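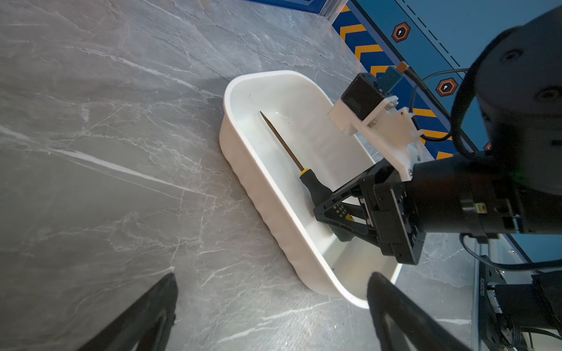
Catalog > Kitchen and Utility > Basins and Tubs > Brakis Oblong Basin

Brakis Oblong Basin, White

Item 484

The Brakis is a one-piece plastic basin for hand washing, soaking and rinsing. It is longer than it is wide, so it fits beside a faucet where a round bowl of the same volume would not. The corners are rounded and wipe clean with a cloth. The rim is thick enough to grip with wet hands.

Sold singly or in a carton of 36. Cartons ship flat on a pallet and should not be stacked under heavier goods.

Use

Suitable for dishes, vegetables, delicates and general cleaning. Fill to no more than two finger widths below the rim if you plan to carry it. For longer carries, use the Trirko tub, which has molded handles and a deeper body.

The basin is rated for hot tap water. Do not pour boiling water into it, and do not set it on a stove, a radiator or the floor of an oven. It can go in the top rack of a dishwasher, though a full-size rack may need one row of tines folded down.

Care

Wash with dish soap and a soft sponge. Steel wool and powder cleansers will scratch the surface, and scratches hold stains. Tea, beet and turmeric marks usually lift with a paste of baking soda and water left on for an hour. Bleach can be used diluted – rinse well afterward.

White plastic yellows in direct sun. Store indoors if you can.

Ordering

Single basins leave the Skuvow warehouse within 2 working days. Carton orders are sent by freight and take longer in July, when the warehouse closes for stock count. Trade customers with a Vukadinović account can order by item number at the carton price.

Stock at last update: 188 singles. Cartons are made up to order.

Returns are accepted on unused basins in original wrap. Freight damage has to be reported on the day of delivery, with the carton kept for inspection.

Related items

Trirko tub with handles
Draining insert for Brakis – not currently available
Replacement carton labels (trade only)

Last updated: 05/02/2024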